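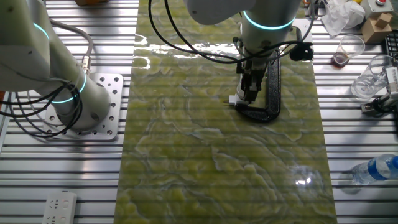

For many months I have collected surfaces: table mats, desk covers, shelf liners, everything people put between their work and their furniture. The gallery has 19 entries in the Brenov collection now, and the newest one is a green marbled mat. I like it more than I expected. The lime green goes in patches like clouds, with whitish and grayish veins between them, and the gloss makes a strong glare at one end. The table under it is aluminum with long grooves, and in some places you find the stripes of the grooves again in the mat, very faint.

A few notes for visitors follow, in the same order as I write them on the cards at our room in Dretness.

Green marbled mat, on slotted aluminum table
Added July 14, 2021. Pattern family: stone and cloud. A long format, good for a narrow place in the middle of a table, with the metal left free on both sides.

About the pattern
Rhona Galbraith, who keeps the pattern book with me, wanted to file it under "water." I said stone. We compared it with the old samples from the Ojo folder for one whole evening, and the veins decided it for us. In the water patterns the lines are usually soft and they have no clear end.

About the shine
Glossy surfaces are pleasant for the eye but difficult for small work. A small light makes a round spot, a big light makes a white area, and it is easy to lose a small white thing in there. If you sew or repair something on such a mat, move the lamp to the side. A matte cover from the Bolluder series is more calm, though the colors look a little sleepy to me.

About grooves
With a slotted table I always ask people to press with the palm along the full length before they start. You feel at once where there is support and where there is not. For writing by hand I put a stiff board between, otherwise the pen falls into the line. For sorting small parts it does not disturb me.

About dark things on light green
A black cable is very easy to see on this color. On my own brown desk I search for the same charger every morning, so I have begun to think about a green one for home as well. Kirstin Crichton has had a pale yellow mat since April and she is content with it, except for ink.

About cleaning
Soft cloth, warm water, one drop of dish soap. Wipe in the long direction. Please do not use the rough side of the sponge on anything glossy, I have spoiled 5 samples in this manner and the scratches do not go away. Store it rolled with the pattern outside, or flat under a bed if you have the space.

The whole collection has almost 3,000 small swatches besides the full mats, and most of them still wait for a card. If you have a marbled pattern at home that you do not find in our lists, write to us with the width and the main color. A piece of the size of a hand is enough for the book.

Recent in the gallery
Oilcloth with lemons, kitchen table
Cork squares, 11 shades
Gray felt desk cover
Shelf liners from Dretness
The Ojo folder, second part
Bolluder matte series, blue and sand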